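Search this site Enter keywords Go

FOR IMMEDIATE RELEASE
Mon 4 January

Navska opens equipment planning service for small robotics teams

BARKLEY – Navska is very pleased to announce a new planning service for labs, workshops and young companies getting ready to buy their first hand-held grippers, or adding to the ones they have. The service, called Nilline, helps a team work out what it needs, what it can spend this year and what can comfortably wait until July.

"We kept meeting good people who had spent the whole budget on the grippers and then had nothing left for spare finger pads, cables or storage," said Carol Mellor, head of customer planning at Navska. "I did it myself in my first job, and I still wince."

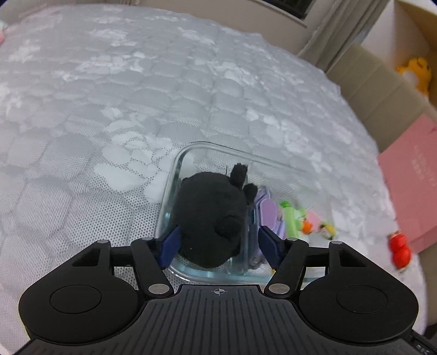
Each customer gets 2 planning calls and a written budget covering purchase, repairs, training hours and the everyday household items a team will want on hand for picking and sorting work. Plans start at $400, and that fee comes off any later order of $1,111 or more.

Bickerstaff, a home robotics company, tried the service last fall before ordering 32 grippers. "Carol talked us into splitting the order, and I'm so glad we listened," said Lionel Wragg, who runs purchasing there.

Bookings are open now.

Media contact: Imogen Tunstall, Navska Press Office | © Navska. All rights reserved. | Back to top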